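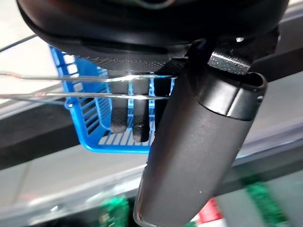 Gerardo Salazar swears soda should never go in a slotted basket, and he's gotten me worried enough to ask you all. I have a blue plastic one, the kind with ribs for walls, and it's been my soda basket since we moved to Malabanan in February. Easy to carry, easy to rinse, I love it! Gerardo thinks the bottles get too much light through the openings and go flat.

My other question is about laying them down. I drink Pepsi mostly, and a bottle on its side fits so much better in my pantry (it's tiny, I measured everything twice). 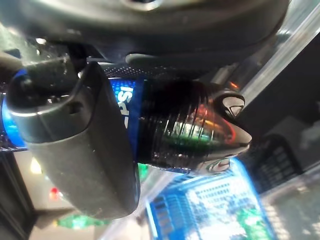
Standing them up would mean moving a shelf, and my shelves came from the Hulleo outlet with no spare clips. So is sideways okay if the cap is on tight? I go through one every few days, if that matters.

Posted by dokdale414

Wesau731
Sideways is fine if it hasn't been opened. Once you've had a glass out of it, stand it up in the fridge. A cap can feel tight and still weep a little, and cola on a pantry shelf is no fun to scrub (ask me about my baking sheets, ugh). The light thing wouldn't keep me up at night at the rate you drink it. Heat is worse, so keep the basket away from the stove.

lindy300
just buy cans

Gerardo Salazar
I said flat OR weird tasting. Still think you should use a box with a lid. But Wesau731 is right about the opened ones, put those in the fridge door.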